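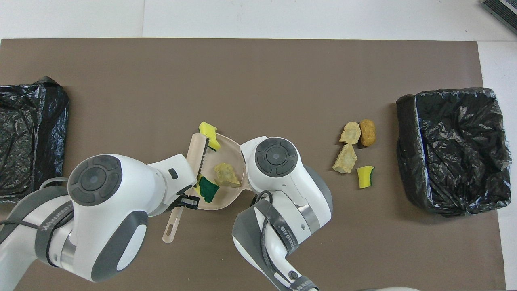 Bench Clearing: Dustpan, Brush and Two Lined Bins

Gallery notes by Edit Hegyi, Flotcombe workroom

This page covers the clearing of small dry debris from a matted bench using a hand dustpan and brush. It belongs with the September pages on bench care. The notes apply to the tabletop only; floor sweeping is covered separately by Dirk Gerlach.

Debris
The load is mixed: pieces of scouring sponge, yellow and green, together with pale beige crumbly chunks and one orange-brown nugget. The two types behave differently under a brush. Sponge is light and springy and tends to roll over the lip of the pan if struck quickly. Crumbly material breaks when pressed and leaves fines in the grain of the mat. Use a short stroke at low pressure for both, and collect the sponge first where the layout allows.

Dustpan
Light beige plastic with a long handle. Keep the lip flat to the mat through the full stroke. Lifting the heel of the pan by a few millimetres helps the lip seat properly; any more and the handle starts to flex. Empty the pan before the pile reaches the lip, particularly with sponge in the load.

Brush
Translucent beige body, single row of dark bristles. The row is held parallel to the lip of the pan and drawn toward it. Bristles that have taken a set should be rinsed in warm water and hung with the row facing down. Lieselotte Lenz replaces ours after 900 bench clears, and the log sheet is kept inside the cupboard door.

Mat
Brown-grey, laid over the white tabletop and covering most of it. The contrast is adequate for pale crumbs and poor for anything dark. Wipe with a damp cloth after sweeping, working from the centre outward. Do not fold the mat for storage. Ours measures 700 mm on the short side and is rolled with the working face out.

Bins
Two, one toward each side of the bench, both lined with black plastic bags. The right-hand bin is rectangular and stands on the mat, with the bag wrapped over the whole box. Smooth the liner down at the opening before tipping the pan, as crumbs lodge in the wrinkles. Change liners at the end of the shift whether or not they are full.

Sequence
Clear the area nearest the pan, tip, then work across to the outlying pieces. Five short strokes per pass is our usual setting. Corrections to these notes go to Coralie Faulkner at the Flotcombe desk.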